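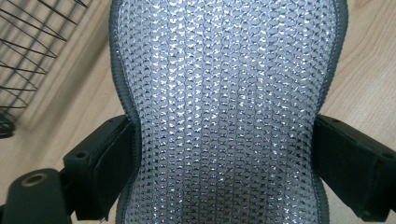 Fig. 2. Gray mesh panel with dark edge binding, gripper fingers at the narrow waist. Light wood surface behind.

Section 2. Planning and budgeting a hand-held gripper station

Read this before you order. Most of the returns we see at Skaltar come from kits bought in the wrong order. Fingers first, pads never, no money left for the bench.

Applies to: Harnex hand-held gripper, Orix pad sets, Sfeir bench kit. Rev. Feb 21, 2018.

2.1 Before you start

Have these on the desk:

- Your parts list. The things you want to pick up, not the things in the catalog.
- A tape measure.
- Outlet locations for the room, and who controls them.
- Last year's spend on spares, if you have one. First-time buyers skip this.
- The order form from the back of this guide.

Set aside an hour. Longer if purchasing has to sit in.

2.2 Decide what you are gripping

1. Write down every item by type. Rigid, soft, open mesh, wire, coated.

2. For each one, write where the fingers can go. A panel with a waist, like the one in Fig. 2, gives you two sides to close on. A flat sheet lying on a bench doesn't, and needs a different finger or a lip to grab.

3. Measure the item at the grip point. Not the widest point. People measure the widest point and then buy the long-stroke fingers for nothing.

4. Mark items with a bound or piped edge. These want a soft pad. Bare plastic on a stitched edge will slip or scuff.

5. Mark anything with openings. Wire racks, baskets, guards. Finger tips can catch in them. Plan for the short tip or keep such items out of reach of the bench area you grip in.

NOTE: If the list has more than one soft item and more than one wire item, budget for two finger sets. Swapping pads between them all day is slow and the screws wear.

2.3 Set the budget

The starting kit is $2000 list. Covers the Harnex body, one pair of fingers, one pair of pads, the hand strap and the cable. Does not cover the bench, lighting, spares or training.

The Sfeir bench kit is $1252. Surface, clamp rail, overhead light bar. You can use your own table. If you do, read 2.5 first.

Pad sets are $26 a pair. Cheap. Buy them up front anyway, a station that is down for a $26 part is still down.

6. Enter the kit on line one of the order form.

7. Enter bench kit or "own table" on line two. Don't leave it blank, we will call you and it holds up the order.

8. Enter pad sets on line three. Minimum one spare pair per station. More if you grip mesh, rope edge or anything ribbed.

9. Enter shipping and any import fees separately. Do not fold them into the kit price. Your finance people will ask for the split later and it is a pain to pull apart.

10. Leave a line open for fixtures. You will want a stop block or a tray by the second week - everyone does.

CAUTION: Do not pay for spares out of a training budget line without asking. Some sites treat pads as consumables and some treat them as equipment. Ask first, in writing.

2.4 Choosing fingers

Standard fingers are matte black, squared off, with small mounting holes. They take every Orix pad in the current list. Order these unless you have a reason.

Short tip fingers: for wire goods and tight spaces. Same pads, trimmed.

Long stroke fingers: for wide items. Heavier. The operators wrist feels it by the end of a shift.

11. Match finger type to your list from 2.2. One type per line.

12. Check the pad code against the finger code. First two letters have to match.

13. If you are between types, order standard and one short tip pair. Return the short tips unopened within the return window if you don't need them.

NOTE: Older fingers from before the October change take the old pad screws. New pads will not seat flat on them. If you are adding to an existing station, look at the screw heads before ordering. Hex is new. Slotted is old.

2.5 Bench and room

Any flat stable surface works. Wood is fine. A pale top helps dark parts stand out and makes it easier to find a dropped screw.

14. Clear the bench back to the wall. Racks and baskets eat space and throw shadows over the work. Budget for a shelf if there's no place else to put them.

15. Plan for light from above and a little forward of the operator. A lamp behind puts the part in the operator's shadow. Glare on shiny or pale mesh is a nuisance, so get a light you can dim or tilt.

16. Check the outlet load with your facilities people. One station per outlet.

17. Leave elbow room on both sides. The gripper is wider than a hand and people forget.

CAUTION: No extension cords across a walkway. Buy the longer cable. It's on page two of the price list.

2.6 Spares and wear

Pads wear first. Look at the inner faces weekly. Fraying at the lower end or a rough patch in the middle means reorder now, swap at the next break. Don't wait for a drop.

Threaded inserts on the mount last a long time if the screws go in straight. They strip if you start a screw with a power driver. By hand for the first turns, always.

18. Put a pad check on whatever weekly sheet the site allready uses.

19. Set a reorder point. When the last spare pair comes out of the drawer, order.

20. Log each swap - date, station, what was being gripped. This is next year's budget, done for you.

2.7 When to order

Kits ship from stock most of the year. Bench kits don't, they are built to order. Put the bench in first, kit second, so both land in the same week. Kit sitting in a box with no bench still runs down its warranty. The clock starts at delivery.

October is slow. Year-end money comes in and the queue backs up. If your budget closes in the fall get the form in before then, or ask for a dated quote and hold the price.

21. Fill in the order form. All lines.

22. Have it signed by whoever owns the budget line. Unsigned forms go to the bottom.

23. Send it with your parts list attached. We check fingers against the list before we ship and will flag a mismatch.

24. Keep a copy of the list at the station. You need it again in Section 3, Mounting the fingers.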